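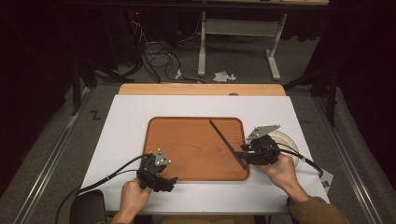
Qistina Chong escreveu-nos a perguntar se o par de garras manuais Prastent exige um braço robótico já instalado na bancada para começar a registar demonstrações, e acrescentou que, no laboratório dela, a compra do braço ficaria sempre para uma segunda fase.

Não exige. O conjunto Prastent foi concebido para a recolha de demonstrações bimanuais diretamente pela mão do operador, e o braço pode ser adquirido mais tarde, ao mesmo fornecedor ou a outro. A pergunta repete-se com frequência suficiente para que a resposta passe a abrir esta página.

Prastent — conjunto de demonstração bimanual
Referência de catálogo: Prastent 277
Distribuição em Portugal: Murstead
Disponibilidade: por encomenda, com novas entregas a partir de fevereiro

Apresentação

O Prastent é um sistema de teleoperação passiva destinado a laboratórios universitários, centros de formação e equipas industriais que pretendam constituir conjuntos próprios de dados de manipulação. O operador segura uma garra em cada mão e executa a tarefa sobre a mesa de trabalho. A abertura das pinças, a posição e a orientação de cada unidade são registadas de forma sincronizada e exportadas para o programa Toner, incluído na licença base.

O sistema dirige-se sobretudo a tarefas de bancada com objetos de pequena dimensão: apanhar e colocar peças, alinhar elementos compridos e finos, transferir um objeto de uma garra para a outra, arrumar tabuleiros. Uma vareta preta e delgada pousada em diagonal num tabuleiro, presa pela ponta inferior, constitui um bom exercício inicial, por obrigar o operador a decidir o ponto de preensão e o ângulo de aproximação antes de levantar a peça.

Composição do conjunto

Duas garras manuais, esquerda e direita, cada uma com placa metálica superior perfurada
Cabos de ligação, um por garra
Unidade de sincronização com fonte de alimentação
Licença do programa Toner para 2 postos
Manual de instalação e caderno de exercícios em português
Mala de transporte

A mesa, o tabuleiro e os objetos de treino não fazem parte do fornecimento. A Murstead pode indicar dimensões recomendadas a pedido.

Descrição técnica

As garras são de corpo preto e compacto. A placa cinzenta aparafusada na parte superior serve de base de fixação a acessórios e apresenta orifícios que permitem a montagem de marcadores ou de sensores do próprio cliente. A desmontagem da placa pelo utilizador é permitida e não afeta a garantia, desde que se respeite o binário de aperto indicado no manual.

A ligação é feita por cabo. A opção foi ponderada durante o desenvolvimento e mantém-se nesta versão, dado que a transmissão sem fios introduzia atrasos variáveis entre as duas mãos. O cabo deve sair livremente para o lado exterior da mesa, sem cruzar a área de trabalho.

Cada sessão pode conter até 2000 episódios. Atingido esse limite, o Toner fecha a sessão e abre automaticamente uma nova, conservando a calibração em vigor. Os ficheiros ficam guardados no computador do cliente e não são transmitidos à Murstead nem ao fabricante.

Preparação do posto

Recomenda-se uma superfície de trabalho clara e lisa, com o tabuleiro centrado diante do operador. Um tabuleiro de rebordo ligeiramente saliente ajuda a reter as peças cilíndricas. A iluminação deve incidir sobre a mesa sem criar reflexos nas placas metálicas.

O operador pode trabalhar sentado ou de pé. Em sessões longas, os utilizadores da fase de ensaio preferiram a posição sentada, com os antebraços próximos do plano da mesa. As mangas largas devem ser recolhidas ou apertadas no punho.

A calibração inicial faz-se com as duas garras pousadas e as pinças voltadas uma para a outra. O Toner guia o utilizador passo a passo e emite um sinal sonoro no final. Convém repetir o procedimento sempre que a mesa seja deslocada.

Apreciação da fase de ensaio

Antes da colocação em catálogo, o conjunto foi utilizado no Laboratório Rahman, em tarefas de manuseamento de varetas e peças planas. O relatório entregue à Murstead é globalmente favorável. Salienta o equilíbrio das garras na mão e a facilidade com que os operadores sem experiência prévia concluíram os exercícios do caderno.

O mesmo relatório regista reservas que entendemos dever reproduzir. O cabo é espesso e, na garra esquerda, o seu peso faz-se sentir quando pende da borda da mesa — um simples gancho de apoio resolve a questão, mas não vem incluído. A preensão de objetos muito finos junto à superfície requer treino. A exportação do Toner para formatos de terceiros funciona, embora os nomes dos campos continuem em inglês.

Formação e assistência

A aquisição inclui uma sessão de formação nas instalações do cliente, em território continental. Para os Açores e a Madeira, a formação realiza-se à distância, salvo acordo em contrário. O programa abrange a montagem do posto, a calibração, a gravação de episódios e a revisão dos dados.

A garantia é de 2 anos e cobre as garras, a unidade de sincronização e os cabos. As almofadas de contacto das pinças são consideradas material de desgaste e podem ser encomendadas em separado. Durante reparações superiores a dez dias úteis, a Murstead disponibiliza uma unidade de substituição, sujeita a existências.

Condições de aquisição

Os preços são comunicados mediante pedido de orçamento. As instituições de ensino público e os centros de investigação beneficiam de condições próprias, devendo indicar no pedido o número de postos pretendido e a entidade adjudicante. O aluguer está previsto para períodos mínimos de um mês, com dedução parcial do valor pago em caso de compra posterior.

As demonstrações presenciais decorrem na sala técnica da Murstead, com início às 10h00 e mediante marcação. Os visitantes podem trazer os seus próprios objetos de ensaio, desde que não contenham líquidos nem arestas cortantes.

Produtos relacionados

Almofadas de contacto Prastent, par
Cabo de extensão para garra manual
Licença adicional Toner, por posto
Mala de transporte reforçada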